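# Why do toys like to live in a box?

Look at your floor. Are there small toys on it? If you have ever stepped on a building block without shoes, you know why people invented the toy box!

A toy box keeps small things together. Before you start, sort your toys into two groups: the ones which belong in this box and the ones which live in another place. Then put in the big toys first. Small pieces can go in the gaps between them.

## Why can we see through it?

Many boxes are made of clear or lightly coloured plastic. Light can pass through, so you can find your toy without emptying everything. A dark box keeps its secret – you must open it to know.

## What do the handles do?

On many boxes the handles are also latches. A latch is a small arm which holds the lid. You push it down and it goes "click". Now the lid stays on, even when you carry the box up the stairs.

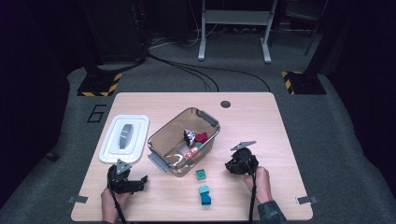 *A see-through brown box with toys inside. Its lid is lying on the left, and two building blocks are still on the table.*

## Try it at home

Choose one box and put your toys in it. Close the lid and look through the side. How many toys can you name? Ask a friend to try also – maybe your friend will see one that you missed.

*Written by Tien-fu Kwan*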